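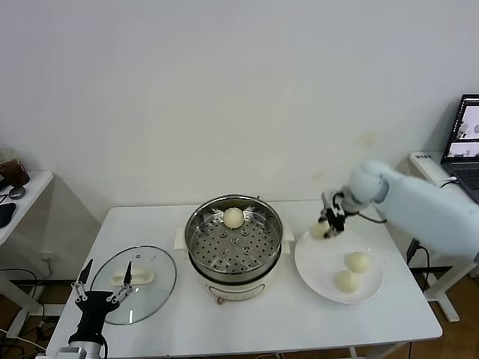

Je vous ai déjà parlé de ma passion pour les petits pains vapeur ? Oui, sûrement, mais je recommence, parce que la marmite vapeur électrique Cota est enfin entrée au catalogue et que j'en suis ravie !

Je l'utilise chez moi depuis juillet. Avant, je cuisais mes brioches dans un vieux panier posé sur une casserole, avec un torchon noué autour du couvercle, et une fois sur deux je retrouvais le fond collé ou l'eau évaporée. Avec la Cota, je branche, je remplis la base, je pose le panier et je vais mettre la table.

Le panier, c'est ce que j'aime le plus. Il est rond, en inox, avec un fond plat percé de petits trous (un vrai fond plat, les pains ne penchent pas) et un bord bien poli. La base est couleur crème, les deux poignées latérales sont blanches, et le couvercle en verre permet de surveiller la pâte sans ouvrir toutes les deux minutes. Il a son petit trou d'évent et une poignée allongée au milieu, facile à attraper même avec une manique épaisse.

Côté cuisson, pour mes pains nature de taille moyenne, je compte 11 minutes, puis je coupe et je laisse reposer un peu avant de soulever le couvercle, sinon ils se ratatinent. Les tout petits sont prêts en neuf minutes. Je glisse un carré de papier cuisson sous chacun, ou alors je huile le panier au pinceau quand j'ai la flemme de découper. Et surtout, laissez-leur de la place, ils gonflent plus qu'on ne croit !

Pour l'entretien : panier et couvercle à l'eau chaude avec une éponge douce, base essuyée avec un chiffon humide une fois débranchée et froide. Ne plongez jamais la base dans l'évier. Un fond de vinaigre blanc de temps en temps contre le calcaire (chez moi l'eau est très dure, je le fais souvent).

La Cota complète est à 77 euros, couvercle compris. Le panier seul se commande aussi, pratique si vous voulez préparer la fournée suivante pendant que la première cuit. Les carrés de papier Grendlow sont vendus par paquets de 10 et la pince Stüber, que je prends pour sortir les raviolis, se trouve dans le rayon ustensiles.

Si vous hésitez entre ce modèle et un cuit-vapeur à étages, écrivez-moi en me disant ce que vous cuisinez le plus souvent, je réponds à tout le monde.

Contact | © Sivton, tous droits réservés | Retour en haut de page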